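Table hire: frequently asked questions
Zuvley Furniture Hire, Brurnden
Last updated Sep 27, 2023

What do I get when I hire the Wamus?
One white table, matt top, rounded corners. Chairs are a separate matter and a separate page. We mention it because people arrive with a van and a look of expectation.

Do you do it in any other colour?
No. We did a brown one for a while. It went out twice.

Why are the corners rounded?
Lợi Trình designed it after years of carrying square ones through doorways. His hip has opinions on the subject.

Will the white show every mark?
Yes. A damp cloth deals with most of them. Turmeric, red wine and permanent marker are a different conversation, and it starts with your deposit.
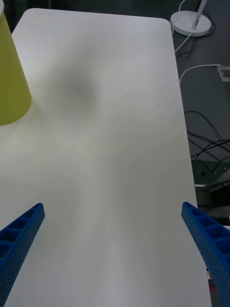

The white top with a yellow-green cup on it.

Are those patches stains?
If they move when you move the lamp, they're shadows. We get this call most often in November, when the afternoons go dim and everyone switches on the big light. Please try the lamp before you try the scouring pad.

Can I put hot things on it?
Mugs, yes. Pans straight off the hob, no. Use a mat, or a magazine you've finished with.

How much is the deposit?
£48 per table, returned when the table is.

How many can I book?
We own 200. For more than 12, ring first and ask for Nhàn Vương, who keeps the diary and will know if the Khổng wedding has taken the lot again.

When do you deliver?
Before 11 in the morning. If you need a particular hour, collect it yourself.

I've scratched it. Should I say anything?
Please do. We will be turning it over and looking at it either way.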